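Anyone else's job turning into teaching the robot?

benchpress32
Started at the Harkus building in October doing bench assembly. Now half my shift is holding the grippers and doing small pick and place moves on the white table so the arms can learn them later. Pay's the same, my wrists are worse lol.

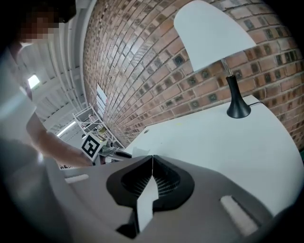 Anyway the lead says 20 good runs per task and then we switch. Eight people on my crew, and four of us have been moved over to this full time. Is that normal or should I be updating my resume?

rankin_nights
Pretty normal. We did it at Rankin for almost 8 months. I still have a job, it's just more fixing jams and less lifting. I'd take that trade again!

Osico_ex
Glad it worked out for you. At Osico they said the same stuff, and second shift went from 32 people to 20. Get your new job title in writing.

rankin_nights
That was a bad year for orders all over though, you can't put all of it on the arms.

Osico_ex
Orders came back. The people didn't.

sultisgate_mel
Somewhere in the middle here (Sultisgate, packing side). My gripe is the harness. Two grippers plus a screen on your chest gets old fast, so ask for a real break every hour.

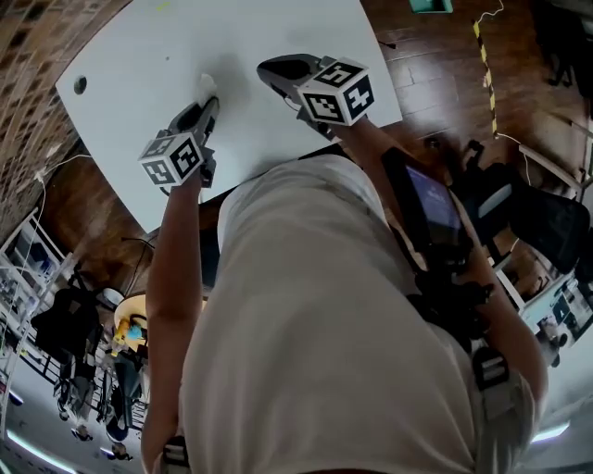
What I'd ask your lead
1. Does recording count toward your rate?
2. Who gets trained to run the arms?

benchpress32
Asking both tomorrow, thanks. Will post what they say.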